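Dakow Earnings Reader

Dakow is a desktop program for people who follow quarterly results and would like to spend less of the evening hunting through them. It pulls in the release, the call transcript and last year's numbers, and lines them up on one screen. We built it for our own use during a very busy April, and we still open it every results day!

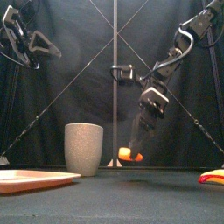 MacLeish Software – Investor Tools Team

You type in a company name or ticker and Dakow opens its latest quarter beside the same quarter a year ago. Revenue, margins, cash and guidance each get a row. If a company has changed how it reports a segment, the row is marked in yellow and the old and new definitions sit side by side, so you can decide for yourself whether the growth figure means what it seems to mean. This is the part we love most (segment changes used to eat whole afternoons).

The current library covers 343 technology companies, from chip makers and cloud hosts to the small firms that sell payroll software to dentists. There are almost 3,000 call transcripts in it, all searchable. Try looking up "lead times" or "seat growth" across a full year of calls. It's a lovely way to see a worry spread from one supplier to the next.

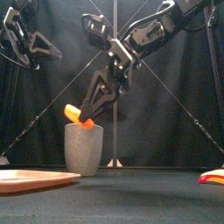
Two arms above a dark gray tabletop

Notes stay with the quarter they were written in. Open the next quarter and your old notes show up faded in the margin, including the ones where you were sure of something and turned out to be wrong. You can hide them. We leave ours on.

Guidance has its own tab. Each forecast a company gives is kept with the wording it used, and the actual result drops in next to it when it arrives. Ranges are drawn as bars, single figures as dots. Companies that only say "modest growth" get the words and an empty space.
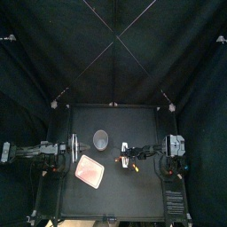
What you need to run it

Windows or Mac, with 700 MB of free disk space for the library. Dakow works offline once the library has loaded, and new filings come down the next time you connect. One license covers 2 computers. The spreadsheet export opens in any common program and keeps the formulas live.

Jalham, our charting add-on, plugs straight in. It draws any row in Dakow over as many quarters as you have, and puts several companies on one chart with their fiscal years lined up by calendar month.

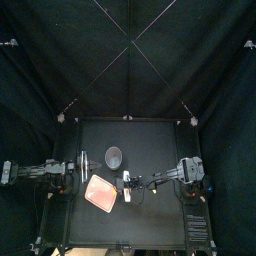
You can also set Jalham to show growth with currency effects taken out, wherever the company gives enough detail to do it. Where it doesn't, the line is dashed. Sterulico users can bring their saved watchlists across from the File menu – choose Import, then Watchlist, and check the tickers before you press Save, as older lists may still hold symbols that have changed.

Dakow doesn't place trades or give ratings.

Library last updated: 13/11/2024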